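March 10, 2025

Back from the museum with sore feet and a head so full I had to sit down with the notebook before taking my coat off. The Dutch rooms are open again! All of them, after the long winter closing, and the new hang is wonderful. I'll write down what I can while I still have it.
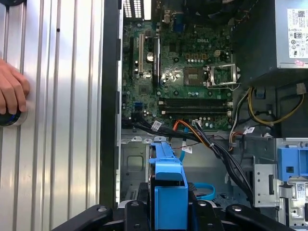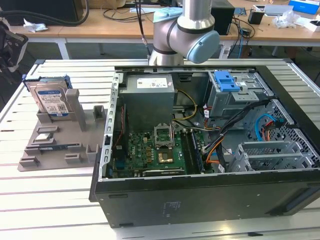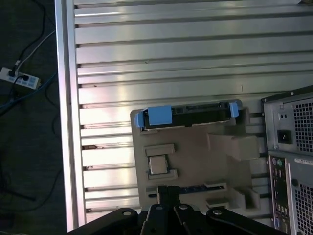

So, the flower paintings first. They used to be up a staircase where the light was terrible, and now they have a long wall to themselves, painted a gray so dark it's nearly black, and the tulips just leap at you. I stood in front of the big one with the parrot tulip and the snail for ages. I had never noticed that the snail is crawling toward a petal that has already dropped, or that there's a tiny window reflected in the glass vase, with clouds in it. Clouds! In a spot no bigger than my thumbnail.

Latrice met me by the coats and we did the portraits together. She likes the stern old ladies in ruffs best and I've finally come around to them. Up close the lace is a mess of quick white dabs, some of it barely touching the ground color, and then you step back and every loop is there. We kept doing it, forward and back, forward and back, until a guard smiled at us.

The church interiors have moved to the little room at the end, which used to be prints. Seven of them, all pale stone and dogs and small people in black hats. I used to walk straight past these. Today I couldn't leave. One has a half-dug grave in the floor with a spade leaning by it, and a boy chasing a dog right past the edge – the sun comes down on all of it exactly the same.

Things to look up: whether the skating scene was cut down on the left (a man seems to be missing most of his sled), and what the yellow is that has gone brown in the lemon still life. Delphine will know about the yellow. She wrote 60 pages on pigments for her degree and still gets excited about lead-tin.

Bought the catalog. It weighs as much as a cat and has 205 plates, and the color is good, though the blues are a little hot. Postcards too: the snail, the ruffs, and the boy with the dog for Mom.

Latrice says the Italian drawings come out in July, only for 31 days because of the light. We've already agreed to go at opening time and do the drawings first, before our eyes get tired, and lunch after. I want to try copying the snail tonight in pencil if I can find the soft one.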